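Venby opens orders for Lokport head camera kit

Prarnirley, Saturday, June 18, 2022 - The small equipment maker Venby has started to take orders for Lokport, a kit for people and companies who record daily tasks for the training of home robots. The kit is worn on the head and records what the hands of the wearer are doing. Until now it was only given to partner teams for testing.

The price is 300 dollars for one kit. It includes the headband, the camera, a battery that goes in a pocket, two cables and a soft case. The software for sorting and uploading the recordings is free for the first user, and each extra user account costs 39 dollars per year.

Venby says that the kit is made for ordinary homes and not for studios. The camera has a wide view, so both hands stay in the recording when the wearer reaches down or to the side. It starts with one long press on the headband, and a short sound confirms that the recording has begun. The weight on the head is 218 grams, with the battery kept separate.

"In our first version we had the battery on the back of the head, and after one hour people took it off and did not want to put it on again," said Fredy Paucar, who leads the product work at Venby. "So we moved it to the pocket. There is now a cable behind the ear, and some people do not like the cable. But they wear the kit for the whole morning."

The first larger customer is Damgaard, a company that trains arm robots for simple house work. Damgaard tested the kit during the spring and collected 2964 short recordings with it, all made by people in their own rooms. The tasks were small ones: picking things up from the floor, closing a drawer, putting a phone on a table, folding a towel. According to Damgaard, the recordings are used to teach the robot how a hand comes close to an object and how it leaves again.

The testers also had complaints. The headband comes in one size only, and for people with thick hair it moves forward when they bend down. The picture then becomes tilted, and the person must stop and correct the band. Venby has added a second strap over the top of the head, and this strap is in every box that is sold from now on. Some testers asked also for a small light that shows when the battery is low. This is not part of the present version. At the moment the kit gives a warning sound, which can be hard to hear in a kitchen.

Another question was privacy. In a home there are letters, screens and family photos, and they can easily come into the recording. The Lokport software has a review step where the wearer looks at each recording before it is sent, and can delete it or cover a part of it. Nothing is uploaded before this step is finished. Paucar said that the step takes time and that some customers asked to have it removed, but Venby decided to keep it for all accounts.

The instructions that come with the kit are short, and they are printed in large type. New users are advised to begin with slow tasks close to the floor or a table, with one object in the hand, and to keep the other hand open and in view. Floor tasks are also a good way to check if the second strap is tight enough, as the head goes far down.

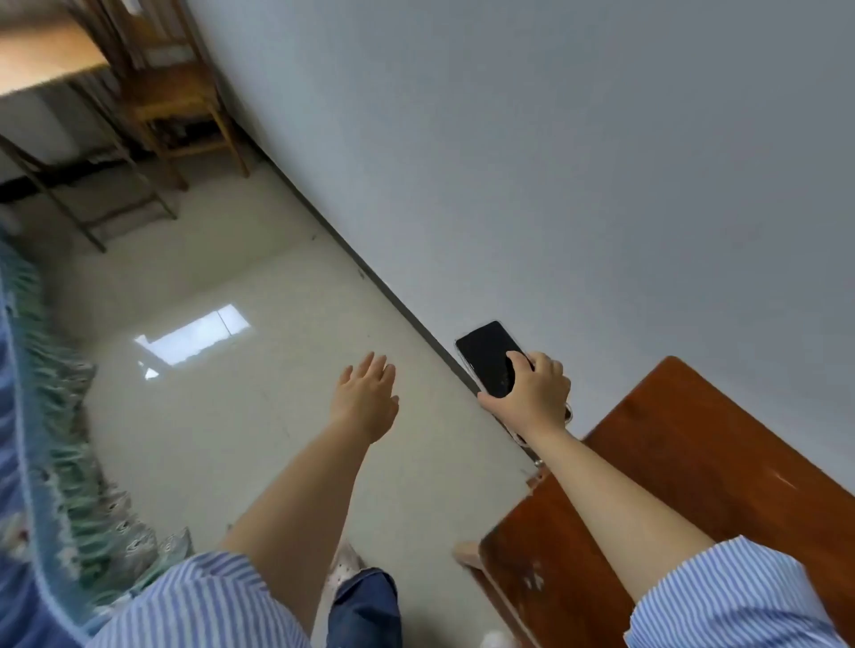

Delivery and support

Orders are accepted on the Venby web page, and the first boxes leave the warehouse in Prarnirley before the end of June. Customers who took part in the test can change their old headband for the new one without cost, but they have to send the old one back first. The camera and the battery stay the same.

Support is given by e-mail and by phone on working days. A spare battery can be ordered together with the kit or later. Venby does not rent the kit at this time - schools and small teams who need it only for a short project are asked to write to the sales office, which keeps a few used test kits at a lower price.

A version with an adjustable headband in two sizes is in preparation. Venby did not give a date for it.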